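Home » Legal Update » June » Reading the verdict: what happens after a guilty finding in a homicide case

Court Notes: Between verdict and sentence

June 1, 2020

By Mbali Fourie

Several readers wrote in after the last issue to ask why a person found guilty of murder is so often not sentenced the same day. The question came up because of the Radebe case, which many of you followed and which ended with a guilty verdict after two days of jury deliberation. The sentencing hearing was put off for six weeks. One reader thought this meant the judge was unsure about the verdict. That is a common reading and it is wrong.

In most state courts a felony verdict starts a second stage of the case. The jury has answered one question, whether the charge was proved. The judge now has to answer a different one, and the information needed for it was mostly kept out of the trial. Jurors usually do not hear about a defendant's earlier convictions, childhood, health or work record unless it bears on the charge itself. The judge will want all of it.

The main document is the presentence report. A probation officer prepares it, and in a serious case it takes several weeks. The officer interviews the defendant, usually with a lawyer present, and talks to family members, former employers and sometimes doctors. School and hospital records are requested by mail and come back slowly. The finished report goes to the judge and to both sides, and in most states it is not open to the public. That is why you will hear it mentioned in court but seldom see it quoted in a news story.

Both sides then have time to object to what is in it. Objections can be small, such as a wrong date for an old arrest, or they can be about something that changes the sentencing range. In Radebe the defense filed objections to two paragraphs on prior contact with the police. The judge struck one and kept the other. The hearing on that point lasted less than an hour and was not well attended, though it mattered more to the final number than anything said on the day of sentence. 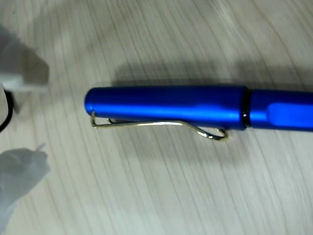
A blue fountain pen with its cap on.

Relatives of the victim have a part in this stage too. In the great majority of states they may give a victim impact statement, either in writing or out loud at the hearing. A written statement goes into the file and the judge reads it ahead of time. There is no set form. Some courts hand out a sheet with headings, and people are free to ignore the headings and write a letter. The prosecutor's office will have a victim services worker who can explain the local rules, including any page limit and whether photographs may be attached.

A few points come up often. The statement should deal with the effect of the crime on the person writing it and on the family. It is usually not the place to argue over the evidence again. Some judges allow relatives to say what sentence they want and others do not, and it is worth asking before the draft is finished. The defendant and the defense lawyer will normally get a copy, so home addresses and phone numbers should be left out. A person who plans to speak and then cannot go through with it may ask for someone else to read the statement.

The family in Radebe turned in four statements. Two were read aloud, one by the victim's sister and one by the prosecutor for an aunt who could not travel. The defendant spoke last. This is called allocution, and it is a right in most courts, though no one can be made to use it. What is said at this point can be used later if the case is retried on appeal, so lawyers often tell their clients to keep it short or stay silent. Silence at sentencing is often reported as coldness. It may be no more than legal advice.

Then there is the sentence itself. For murder, many states fix a minimum by statute, and the judge's choice lies above that floor. In others the judge picks from a grid that puts the seriousness of the offense on one side and the prior record on the other. News reports tend to give only the top number. Readers who want to know what the sentence means in practice should look for three things: the minimum term before parole can be considered, whether credit was given for time in jail before trial, and whether sentences on separate counts run together or one after the other.

An appeal may follow. The deadline to file a notice is short, 30 days in many states, and filing one does not reopen the facts. An appeals court reads the transcript and the written arguments and decides whether the law was applied correctly. The Radebe transcript runs to 902 pages, and a ruling is not likely for at least a year. The defendant will remain in custody during that time, as is usual after a murder conviction.

We are putting together a longer guide to this stage for families, covering what to bring, where to sit, who will be in the room and how to ask for updates once the case has left the trial court. It should be ready later in June. We plan to print around 400 copies to start with and will mail them free of charge to anyone who asks. Please send your mailing address to the newsletter office and say whether you need large print.

Correction: The last issue said the jury in Radebe had asked to see the full police interview again. The jury asked for the last 6 pages of the interview transcript only.

Next issue: how bail hearings are being held by video, and what the public can and cannot watch.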